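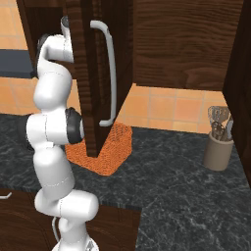 How to test a vendor's claim before the robot reaches your kitchen

Posted September 27, 2021, by Jalen Zamora

Caldeira sells its kitchen arm with a simulation of your own break room or prep area. Ours at Mallach looked lovely. Cabinets opened, shelves got stocked, and the slide after it said we would save 14 staff hours a week. I run the pantry crew, so I wanted to know whose hours those were. If you're handed the same pitch, try this before anyone signs.

1. Write down the job as it's done now. Have the people who do it write it. Our list from August had 20 tasks on it. The vendor's had 2, opening cabinets and putting things away.

2. Ask for a run with your mess in it. A counter with a basket and a crock of utensils is a quiet counter. Send over what yours looks like at the end of lunch and ask them to load that instead.

3. Ask about the door. Who closes it if the arm stops halfway? Can someone still get to the counter? Caldeira's answer was "an operator." We had no operator, so that meant Bok-nam Ra, who already does the ordering.

4. Time the new chores too. Restarts, wiping down, clearing the area, calling support. Put them in the same table as the hours saved. In our table the 14 hours shrank to something I could cover by fixing the delivery schedule.

5. Get the staffing plan in writing. "Freed up for higher-value work" is not a plan. Ask for job titles, shifts and pay, and show it to the crew before the trial starts.

6. Set a stop date. Over at the Plomholm site the trial had none, and it's still a trial. We asked for 15 working days, with the crew filling out the log.

Caldeira has agreed to steps 2 and 6 so far. I'm still waiting on step 5.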